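The arm does the dull part now
Uren's returns room, one year after the first machine went in

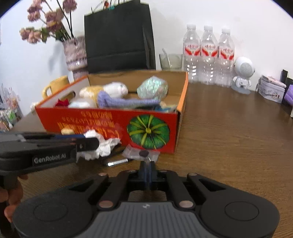
The returns room at Uren takes in whatever customers send back: toys, drinkware, stationery, clothes, gift sets with half the wrapping gone. Until last April every parcel was opened, sorted and repacked by hand. The shift lead, who asked that we leave out her name, has worked there for 10 years.

"People think returns are all the same," she says. "You get something soft, then something that breaks, then a bag with a tiny part in it. You have to look at every one."

The company brought in a system called Nigatu, which picks single items out of a mixed box and sets them on a belt. It was tested first at the smaller site in Gurnodport. She went over for a week to watch.

"It was slow. It would stop at anything shiny or see-through. I came back and told my crew they had time."

It is faster now, and the crew is smaller. There were 17 people on days before the change and there are fewer today. Uren says no one was let go and that those who left were not replaced. She agrees that is how it went, but says it felt different on the floor.

"You notice the lockers."

On a normal shift the room handles over 350 boxes. The machine clears the easy ones. The rest come to a bench where two people work by hand, and that bench is where she spends most of her day.

"So I get the hard ones all day long. It used to be mixed. You'd have five easy boxes and your head could rest. My back is better, I'll say that. I'm more tired in the evening."

Pay at the bench went up a little in the winter. She had asked for it, along with shorter turns, and got the money first. The shorter turns started last month.

She also trains new staff, and part of that is teaching them when to stop the arm. Some wait too long, she says, as they think they will be blamed for the lost minutes.

Would she go back to the old way? She thinks about it for a while.

"For the company, yes, I liked having people across the table. For the lifting, no."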